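Grid penalty carried over after a withdrawn entry

Posted in: Club Racing – Rules and Stewarding

Our club runs a touring car series at the Estuline circuit. At the May round one of our drivers was given a four-place grid penalty for impeding another car in the second qualifying session. He withdrew before the race with a gearbox fault, and the penalty was therefore never served. The series regulations do not say whether it carries over to his next event. We would be grateful for guidance on how other clubs treat this matter.
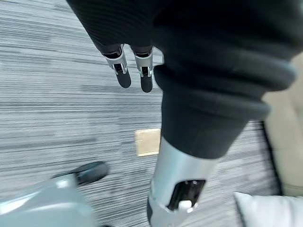

Remigiusz Kozłowski
The penalty should be applied at the next round in which the driver takes part. A grid penalty is served only when the car takes the start from the reduced position. Please read the stewards' written decision first – if it names the race to which the penalty applies, that wording governs, and the penalty may lapse with the withdrawal.

Borkowska
We had the same thing in the Prestotia Cup and they just let it go. I would not worry about it.

Aleksandra Zalewska
I would advise against letting the matter go without a written ruling. Our own series had some 28 entries last season, and two drivers protested a grid on this very point. The organizers have since added a clause stating that any unserved grid penalty is carried forward to the driver's next start in the same championship. Your club may wish to adopt similar wording before the new season.
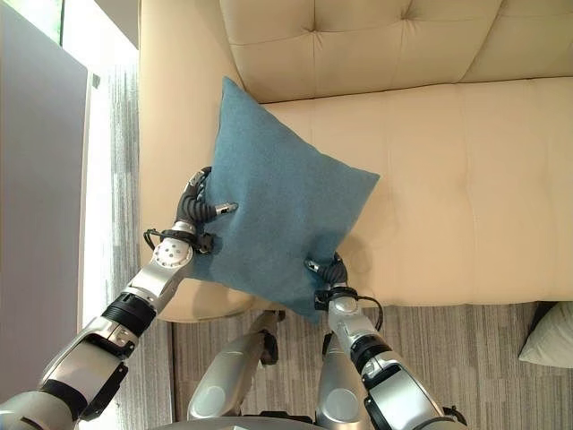

Does the penalty follow the driver if he changes cars? Under our clause it remains with the driver, whichever car he enters. A penalty for a technical breach, such as an unapproved engine change, is treated separately and stays with the car.

Requests for a ruling should be sent to the clerk of the course before entries close.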